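Matero two-drawer dishwasher, by Siv Rønning

Our old dishwasher died in October, full, with the door locked. I bought the Matero because it was the only one in the shop narrow enough for the gap beside the cooker, and because the salesman, seeing my face, knocked 20 quid off.

It has two drawers in place of a door. You fill the top one, run it, and fill the bottom one while you wait. In our house both are always full of clean things and the sink is full of dirty ones, so I can't say the design has changed us.

The quick wash takes 15 minutes and is fine for glasses. It does nothing for porridge. The full wash gets porridge off, along with the gold line from my aunt's saucers, for which I have not yet apologised. Noise is low, apart from a sort of cough on draining that used to bring the dog in.

My main grumble is the rack. The prongs suit thin modern plates and anything with a bit of depth leans on its neighbour.
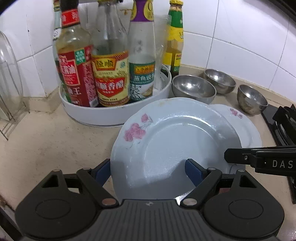
Issue 15, page 3

Old flowered plates with wavy rims I now do by hand, which I was told I would no longer have to do. The cutlery basket is good. The manual is in four languages and unhelpful in all of them.

Would I buy it again? For that gap, yes. Anyone with a normal kitchen should get one with a door.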